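Block Propagation and Stale Blocks on a Small Proof-of-Work Test Network

Hugo Renaud, Aroha Mudgway
Supervisor: Akihiko Nakajima
Distributed Systems Project, final report, June

Abstract

We measured how block size and relay method affect the rate of stale blocks on a private proof-of-work network with four mining nodes. Two relay methods were compared: full block relay, in which every block is sent with all of its transactions, and short-ID relay, in which only the header and a list of transaction identifiers are sent. Short-ID relay lowered the stale rate for large blocks. For small blocks we found no difference that we would defend.

1. Background

In a proof-of-work chain, two miners sometimes find a block at the same height before either has heard of the other's. One of the two blocks is eventually dropped and its miner loses the reward. Such blocks are called stale. The chance of this happening grows with the time a block needs to reach the rest of the network and shrinks with the average time between blocks.

A high stale rate matters for two reasons. Work spent on dropped blocks does not add to the security of the chain. It also favors large miners, who always hear of their own blocks first and so waste less of their effort.

2. Node software

All nodes ran Perkik, a small node program written in Go for this course by Clem Rakena. Perkik keeps unspent outputs in memory, uses a single hash function for both headers and transactions, and has no scripting language. Difficulty is adjusted after every block using a moving average of recent block times. We changed the relay code and the logging. We did not change the validation rules.

The short-ID relay follows the usual design. The sender announces a header and one short identifier per transaction. The receiver rebuilds the block from its own pool of waiting transactions and asks for any that are missing. If the rebuilt block does not match the Merkle root in the header, the receiver falls back to asking for the full block.

3. Test network

The four mining nodes were named Norham, Surkmont, Bright and Tarn. Each was a single-board computer with a wired network connection. Delay between nodes was added in software at 200 milliseconds in each direction, and bandwidth was capped at the same value on every link. Mining was simulated: each node drew its next block time from an exponential distribution, which kept the processors free for validation and removed differences in hashing speed between boards.

Clocks were synchronized against one local time server before each run. Drift was logged at the end of the run, and a run was discarded if any node had drifted by more than the limit set in the test plan.

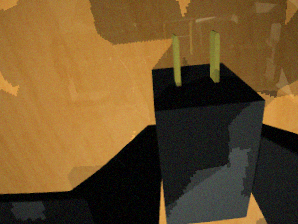
4. Procedure

Each configuration was run until the main chain reached height 1105. Transactions were created by a separate script and sent to a randomly chosen node, so that the pools were similar but never identical. Blocks were filled to the configured size whenever the pool allowed it.

Every node wrote a line to its log when it first received a block, when validation finished, and when its best chain changed. A block was counted as stale if it was valid and was not part of the main chain at the end of the run. The last few heights were left out of the count, as the final tip could still have been replaced.

5. Results

With full block relay, the stale rate rose steadily with block size. Most of the added delay came from transfer time – validation took a small and nearly constant share. With short-ID relay the rate stayed almost flat until the largest setting, where missing transactions began to force a second round trip.

Surkmont had more stale blocks than the other nodes in both configurations. Its logs show long pauses during writes to the storage card. Replacing the card and repeating the runs removed most of the gap, and only the repeated runs are used here.

6. Limitations

A network of this size has no real topology, as every node is connected to every other. On a public network blocks pass through several hops, and the gain from shorter messages should be larger. All miners were also given equal shares, so we could not test the advantage of a large miner described in Section 1.

The transaction load was uniform. Bursts would make the pools differ more and would probably hurt short-ID relay.

7. Further work

The next step is to give one node a larger mining share and repeat Section 4 with both relay methods. Tülin Kılıçarslan has written a patch that sends likely missing transactions along with the header. It passes the unit tests but has not yet been run on the boards.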